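Setting Up a Simulated Household Room in Drirkano

Print this page | E-mail this page

Drirkano is the room simulation package supplied by Zolten for the planning and testing of household robots. This guide is intended for colleges and small workshops that have taken out a licence and wish to prepare a first room. It assumes that the package has been installed and that the user has received an access code by e-mail.

A licence covers 3 work places and gives access to a library of 300 furnished rooms. Users who require further work places should write to Ms Waltraud Mayrhofer at the licensing desk before beginning a course.

Step 1. Load a room and choose a starting view

Open the Rooms menu, select a room and press Load. The first view is set by the start position stored with the room, and it may be very close to a surface or a piece of decoration. Objects viewed at short range are shown with soft outlines at the standard picture setting. The setting may be raised under Display, although older computers will then respond more slowly.

Use the arrow keys to turn the view until a stretch of floor can be seen. Floors in the library are plainly coloured, and a change of colour generally marks the passage from one area to the next. 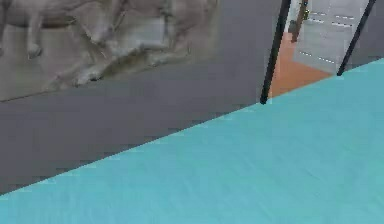
Step 2. Move to a general view

Press G to raise the viewpoint. The view should take in a corner of the room, the foot of both walls and enough open floor for the robot to turn. Save this position under a short name. Names longer than 200 characters are refused.

Before placing the robot, check the furniture against the task. For a fetching task, Zolten recommends a low stand or table with small items on its upper surface, such as a cup-shaped container or a remote control. Glass shelves are suitable for more advanced work, as the wall behind remains faintly visible through them.
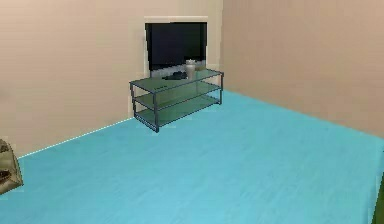
Objects at the sides of the view should also be identified at this stage. Turn the view left and right, select each object in turn and read its label in the side panel. Anything that would restrict the robot's path may be moved with the Shift tool.

Step 3. Place the robot and run the task

Select Place, click on an open area of floor and confirm. Choose the task from the list and press Run. A run may be paused at any time with the space bar. Results are written to the Reports folder and are kept for 2 terms.

Licence holders who have difficulty with any step may contact Mr Ekkachai Paisan at the Zolten support desk. The next introductory course will be held in September.

Print this page | E-mail this page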